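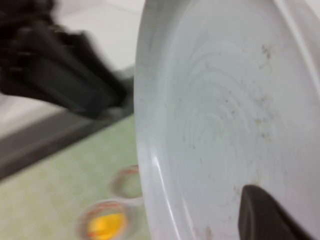 On the Washing of Plates

Wednesday, January 17, 2024

Readers of this journal will recall that the household at Gralley resolved, at the close of last year, to review its domestic arrangements one at a time. The linen cupboard was dealt with first. The present entry concerns the dinner plates, and in particular the pale grey ones with the fine rings in the centre, which have given more trouble than the rest of the crockery combined.

The plates were bought in Laltgate at a clearance sale, where a set could be had for $83. They are a good size, with a raised rim that keeps gravy where it belongs, and the colour suits the kitchen. I have no complaint about the purchase. The difficulty lies in the ridges. They are shallow enough to be overlooked under an ordinary ceiling light, and tan and brown marks settle across them in specks and soft patches. A plate that seems perfectly presentable at the sink may look quite different when it is tilted toward the window.

My colleague Josée Cloutier, who dined with us on the first weekend of January, was too courteous to remark on the condition of hers. I noticed it myself while clearing the table, and the matter was placed on the list the same evening.

The former arrangement

Until this month, plates were scraped, stacked beside the sink and left until the pots were finished. On most evenings this meant that they stood for the length of the news, and on some evenings until morning. The bottom plate in any stack fared worst. Sauces dried hard, and the sponge then in use (a flat one, worn smooth) passed over the ridges without entering them.

It should also be recorded that the underside of each plate was rarely washed with any care. When plates are stacked unscraped, the underside of one takes up whatever remains on the face of another. I accept responsibility for this practice, having taught it to both of the children.

The revised arrangement

The following procedure has been in effect for 11 days.

Plates are scraped into the compost pail at the table end of the counter, before anyone leaves the kitchen. They are then rinsed on both sides under warm water and stood on edge in the rack. Stacking of unrinsed plates is discontinued.

Washing begins with glasses and cutlery, as before. Plates come next, ahead of the pots, while the water is still clean. Each one is brushed with a small round brush, working outward from the centre and following the rings, and the rim is done last with a cloth. A second pass is made across the rings wherever a mark can be felt with the fingertip – the finger is a better judge than the eye in this case.

Stubborn marks are covered with a paste of baking soda and water and left for the time it takes to wash the remaining dishes. Steel wool is not to be used. Detlef Grube, from whom I have had much sound advice on kitchens over the years, suggested denture tablets in a basin of hot water. I have tried this on two plates and am inclined to repeat it, although I would not wish to recommend it on so short a trial.

Drying

There was some discussion as to whether plates should be towelled or left to drain. My preference is for draining, followed by a wipe with a dry cloth beside the window before the plate goes into the cupboard. Any plate that fails this inspection goes back to the sink, whoever washed it.

Compliance has been fair. My son regards the window inspection as excessive and has said so in writing, on the shopping list. The brush will need replacing before the end of the season, and a second one has been purchased for the pots so that the two are no longer confused.

The next entry will address the drawer beneath the oven.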